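Slack in the cable: a morning's service on the Luo

The first job of the day on the Luo is done with the power off. Zixuan Xia runs a thumb along the cable at the right wrist, bends the elbow to its stop by hand and watches how much of the loop is left. If the cable goes taut before the joint does, the clip is moved. If it hangs low enough to catch on a chair leg, the clip is moved the other way.

Xia looks after the machine at Dronura, a small firm that fits out humanoid robots for cleaning work in offices. The Luo has two arms, two legs, fingered hands and a silver casing that shows every scratch. It had logged 2,248 hours when she stripped the right wrist on January 12, 2023, and most of what she found there came down to cable.

"The motors are fine," she says. "The gearboxes are fine. What wears is whatever moves past something else."

The wrist is the worst place for it. Power and signal lines leave the forearm, cross two joints and enter the hand, and every turn of the palm twists them a little. The builder's drawing shows the lines tied close to the casing. Dronura ran them that way at first, and the outer jacket cracked at 300 hours. Xia now leaves an open loop outside the joint. It looks untidy and can snag, but the bend is spread over a greater length of cable and the jacket lasts.

Calibration comes next. Each arm is driven to a fixed stop, the encoder readings are compared with the stored values, and any joint that has drifted is zeroed again. The routine has 19 steps and takes 21 minutes if none has to be repeated. The fingers are checked last, under a light load, by closing them on a strip of foam. A stiff finger will pass the free movement test and then fail on anything thin.

Thin material is the main difficulty in this sort of work. A bin liner has no fixed shape, weighs next to nothing and lets light through, so the depth camera gives a poor estimate of where its surface is. The hand has to go in slightly further than the camera suggests and close slowly. Xia sets the closing force with a bag, on carpet, in the lounge where the robot is tried out.

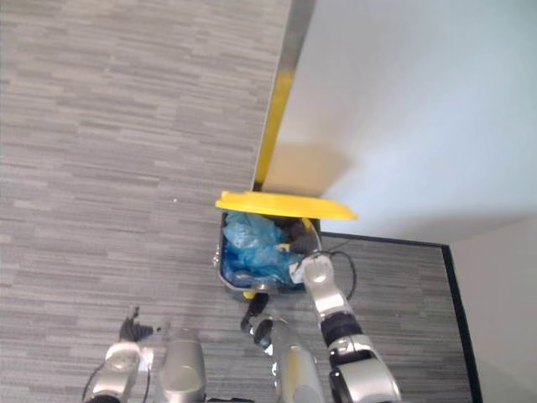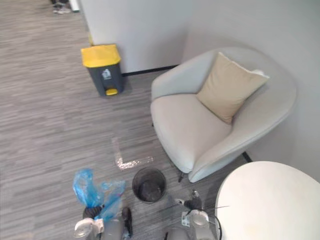
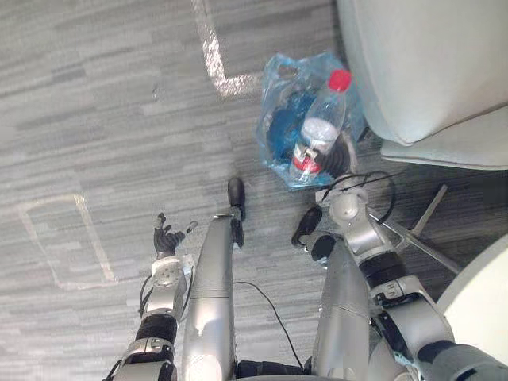
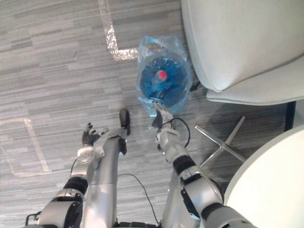

The hands and the blue bag, in the Dronura lounge.

Force settings are kept as a table for each hand, and the two tables are never copied across. The right hand has had its tendons replaced and pulls harder for the same current. Alcides Magalhães, who wrote the grasp software, wanted a single table with a correction factor. He tried it for most of March and gave it up when the factor itself began to change as the new tendons bedded in.

"I would like the two hands to be the same part," he says. "They have the same part number."

Replacing a tendon is bench work. The hand comes off at the flange, the palm cover is lifted, and the old line is drawn out with the new one tied behind it. Dronura buys its line from Stimer, pre-stretched, and stretches it again overnight. The flange bolts go back with a medium threadlocker and are tightened in a cross pattern. Xia marks each head with a paint pen so that a turned bolt can be seen without a spanner.

The legs need less attention. The feet are wiped, as carpet fibre collects under the edge of the sole and upsets the contact reading — a foot that reports no floor will make the whole machine stop. The screws along the shell seams are checked by hand every week.

A second Luo is on order for Grornau, where Dronura has its workshop, and will arrive with the cables tied as the drawing shows. Xia has the new clips in a labelled box. She intends to fit them before the machine is first switched on, and has asked Magalhães to leave the force tables blank until she has done so.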